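Eleven days without a dishwasher

30 Jul 2026
Filed under: home, complaining

So the dishwasher died. I came down in the morning, opened it up expecting clean plates, and found a pond. I did what everybody does, which is close the door, wait a minute, and open it again in case the pond had changed its mind. Then I ran the drain cycle four times. Then I went to work and let it be a problem for the evening version of me, who was not grateful.

That was 11 days ago, and I have washed everything by hand since. I have opinions now. I'm sorry, but you knew what kind of blog this was.

First, the repair saga, because my sister keeps asking and I'd like to only type it once. The machine is a Zivside, which came with the house, and the nearest place that will touch a Zivside is a shop called Wetireck out past the fairgrounds. I called them and got Patricio Aguirre, who has the calmest phone voice I've ever heard in my life. I described the pond. He asked if it hummed. I said it hummed a little, then thought about it and said maybe that was the fridge. He said, "Go put your hand on it." So I stood there with one palm flat on the dishwasher like I was checking it for a fever, and yes, it hummed. Drain pump, he said, most likely, and he could order one.

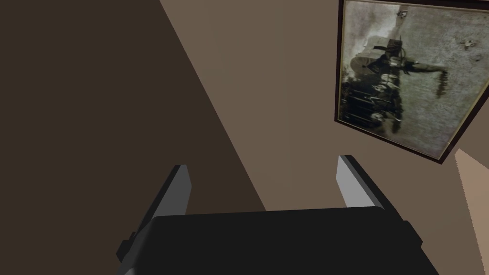
He came out a couple of days later, pulled the bottom panel off, made a noise through his teeth and showed me the pump. It looked fine to me, but everything inside an appliance looks fine to me. The part was on back order. He bailed out the pond with a plastic cup (I offered him a nicer cup, he declined) and said he'd call. He wouldn't take anything for the visit until the job was done, so if you're local and your machine is humming at you, there's my recommendation.

Okay, so, the washing.

I grew up in a hand-washing house. My mother washed, I dried, my sister claimed to have homework. I figured it would all come back to me, and it did, except that I'd forgotten how much of it there is! Two people live here. We are not hosting banquets. And yet every single night there's a pile, and somehow there are always more spoons than there were meals. I think I use a spoon, put it down, walk off and forget we ever met.

For the first three nights I did it the wrong way, which was to let everything sit until right before bed and then stand there feeling sorry for myself. Oatmeal, by the way, turns to cement. I had heard this and didn't believe it. Oatmeal that's been sitting since breakfast has to be chipped.

By the fourth night I'd worked out something better. I fill the big pot I cooked in with hot water and soap and use it as the wash basin, so the pot is soaking while everything else gets done in it. Glasses go first, then silverware, then plates, and anything greasy waits its turn. My mother did it in exactly this order and I always thought it was just her being particular. I called to tell her she'd been right about the glasses and she said "mm-hm" in a tone I'll be hearing for a while.

I also bought a new brush. I'd been using a sponge, and I have gone off sponges completely. The brush is from Juda, it has a long handle and a little scraper on the back of the head, and I'm more fond of it than I should be of a brush. I tried the Ji one as well, the one with the soap inside the handle, and it leaked all over the counter the first night and the second night and then I put it in the garage with the car stuff. Maybe I got a bad one. Maybe I was squeezing it. I do squeeze things.

Dish towels! We own plenty, and most of them are terrible. The pretty ones people give you as presents don't absorb anything, they just move the water around the plate. The good ones are the thin, ugly, worn-out ones with a burn mark from the stove, and I've been fighting my husband for them all week. He's the dryer in this arrangement. He dries very slowly and tells me about his day while he does it, and I'll admit I've heard more about his office in the last week and a half than in the whole year before it. There's a man there who is feuding with the thermostat. I'm very invested.

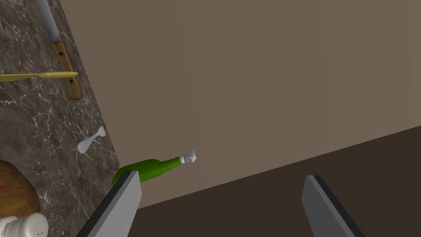 Anyway, money. While we were waiting on the pump I did the thing where you look up what a new one would cost, just to torture yourself. The one I liked was $1,169 before installation. It had a third rack just for utensils and a light inside, and I don't know why I'd need a light inside, but I wanted it badly for an entire afternoon. I read reviews on my lunch break. I read one from a woman who had named hers. Then I closed all the tabs, because a pump is a whole lot cheaper than that and ours is only 14 years old. (My sister says "only" is doing a lot of work there. My sister, again, never dried one dish.)

I thought about whether we could just go without. People do! My mother still does, and her kitchen is always cleaner than mine. With the two of us it takes less than half an hour if we start right after dinner, and the counters get wiped down every night because I'm already standing there with a wet rag. I even kind of like the first part, with the hot water and the radio on. What I don't like is lunch. Lunch dishes are an insult. You've made a sandwich, how are there this many things in the sink? And I don't like the drying rack, which takes up the spot where I chop, so now I'm chopping over by the toaster with my elbow against the wall.

So no, we're fixing it. Patricio called this afternoon and the pump is in, and he'll be here tomorrow before lunch. I've already emptied the cabinet under the sink so he can get at the hose, and found three bottles of silver polish in there. We don't own any silver.

I'm keeping the brush, though, and the pot trick. If anyone has a drying rack they love that folds up small, tell me in the comments, I could still use one for the good knives. And if you've had luck getting burnt rice off the bottom of a pan without ruining your wrist, tell me that too, I've got one soaking right now and I don't like its chances.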